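Chapter 7
Menu Planning for the Independent Restaurant 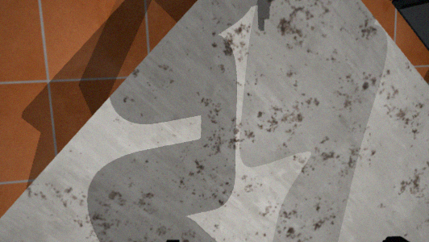
Figure 7.1 A pale grey tabletop with brown speckling, against a terracotta tile floor.

7.1 Scope of the chapter

The previous chapter dealt with purchasing and storage. The present one deals with the menu, which fixes most of what the kitchen buys, the equipment it needs and the number of people on each shift. A menu is treated here as a production document first and as a piece of sales writing second. Wording and layout are left to Chapter 9.

Three terms are used throughout. A cover is one guest served at one sitting. A course is a group of dishes brought to the table together. A set menu is a fixed sequence of courses sold at a single price, with or without a choice in each course.

7.2 The Gillies case

Most of the worked problems draw on Gillies, a restaurant in Ultbridge with 90 covers. Its owner, Hoi-yan Yu, replaced a long à la carte list with a short set menu in January. The old list had 129 dishes, many of them sold less than once a week. The new one has nine, and the braised lamb and the smoked fish tart were the only main courses carried over.

The change affected each section of the kitchen differently. Cold starters could be plated before service, so the larder section lost one post in the evening. The grill gained work, as two of the new main courses are cooked to order. Pastry was unchanged apart from the loss of the soufflé.

Students should read the Gillies stock sheets in Appendix B before starting the problems. Weights are given after trimming unless marked otherwise.

7.3 Constraints on choice

The planner starts with what the kitchen can produce at its busiest point. An oven that holds seven trays cannot support two baked courses in the same quarter of an hour if each needs four. Such limits should be written down before any dish is discussed. Supply comes next. Restaurants in Boltumley, for instance, receive fresh fish on fewer days than those in Ultbridge, and their menus must allow for a substitute.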